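Clearing a shared workroom is mostly a matter of sequence. At the Proltach studio in Pristport, Áine Doherty starts with the floor and finishes with the tables, on the grounds that a bottle underfoot costs more time than a bottle on a desk. Her method has four passes: floor, ledges, low surfaces, tabletops.

The floor pass covers containers only. Cables are left where they run until the bottles are up, then coiled and hung. Caps stay on, and bottles are sorted by cap color — red with red, green with green — before anything goes to the sink or the bin. The full routine takes some 20 minutes.

Tabletops come last. Small round objects are dealt with first, as they roll when the table is bumped. Jars and capped containers are gathered at one corner, which leaves the middle free for wiping. 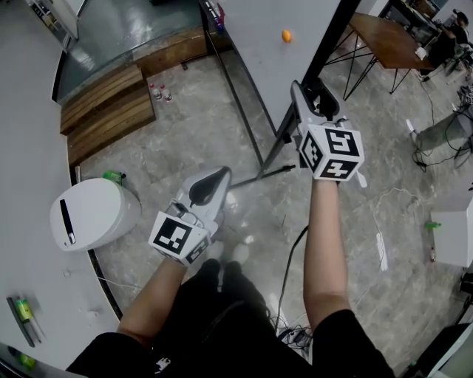 204

An orange ball near the edge of a gray tabletop belongs to the fourth pass; the red-capped bottles on the floor by the slatted platform belong to the first. Doherty treats the platform itself as a ledge. Slats are brushed along their length, top step to bottom, and the floor in front is swept again afterward.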